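3.2 Recording rules for household manipulation

The rules in this section were drawn up after the pilot round in Dundberg, where recordings made by different operators could not be merged without a large amount of manual checking. Three sources of mismatch were found: the state of the work surface at the start of a recording, the way the operator approached the object, and the point at which the recording was stopped. The rules address these in that order. They apply to hand-held grippers with two opposed fingers and have not been tested with suction tools.

Work surface. The kitchen is recorded in the state in which it is found. Operators do not clear the counter, turn labels away or move food that is being prepared. In the pilot, Laur and Sandhu tidied surfaces before each task, and policies trained on that material did poorly when other items stood close to the target. Two exceptions are allowed. Knives lying loose within reach of the gripper are put away, and papers showing a name or address are removed. Both changes are entered in the session log before recording starts.

Approach. The operator brings the gripper to a pre-grasp position with the fingers open and holds it there for 2 s. The target must be in view of the gripper camera throughout the hold. For nested or stacked dishes, the log states whether the target is the whole stack or the top item only, as the pre-grasp position alone does not always settle this (Figure 4). The free hand stays away from the target unless the task sheet calls for it. A thumb or finger of the holding hand that enters the view near the mount is accepted and is not masked in later processing.

Contact. Finger pads are wiped before each session and checked for cuts or lifted edges. Pads are replaced after 600 grasps or at the first visible damage, whichever comes first. Glazed ceramics and glass are lifted no more than 20 cm above the counter. If the object slips, the operator lets it settle and continues recording – a slip is kept as data and marked as such.

Stopping. A recording ends when the object has been released and the fingers have moved clear of it. Recordings stopped earlier are kept in a separate folder and are left out of the success counts. Trimming by hand is not permitted; in the pilot it removed release phases that were later needed.

Review. Each session is reviewed by a person who did not record it. The reviewer compares the log with the first and last images of every recording and returns any session in which the target is unclear. Disputed cases were settled by Lapiņa for the Planitz kitchens and by Sproģis for all other sites. The wording given above is the version in force since July; earlier sessions were relabeled where the log allowed it and dropped where it did not. 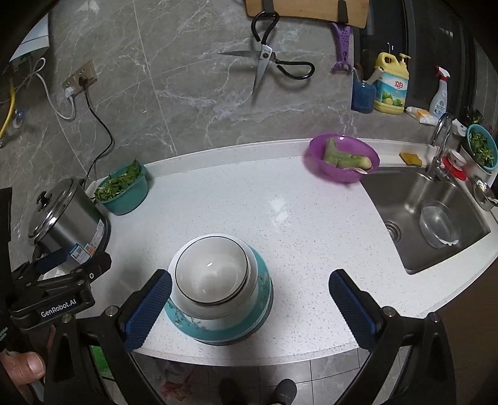 Department of Applied Manipulation, Reveck Institute

Figure 4. Gripper fingers on either side of two nested bowls, with food and utensils left on the counter as required by the work surface rule. The log entry must state whether the stack or the inner bowl is the target.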